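Week three of teaching by hand

I spent most of Tuesday at the Asarthorpe space collecting demonstrations for the Grabner project. We are past the point where I steer the arm from a desk with a controller. I did that for 2 weeks and got 89 usable runs, all of them slow. Every motion had a pause in it while I thought about which stick to push.

Now I hold a gripper in each hand and do the task myself. The markers on the cubes give the position, and Prilter turns the recording into something the arm can train on. My first runs were sloppy. I kept twisting my wrists in ways the arm can't copy, so Prilter threw them out. By the afternoon I had slowed down and was keeping my elbows in.
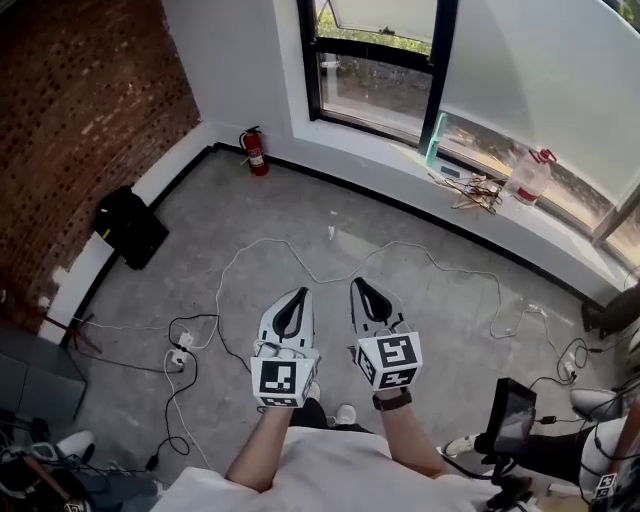

A reader called Ginix wrote in after my last post to say that hand-held demos teach bad habits, and that anyone who skips remote control will pay for it later when the arm hits a joint limit. Ginix would take fifty clean remote runs over a thousand fast ones.

I don't fully agree, but the joint limit part is fair. I'm going to keep the remote runs in the training set and mark them separately. The target is 800 demonstrations between the two methods. My forearms are sore and I still have to redo the left-hand calibration before the next session.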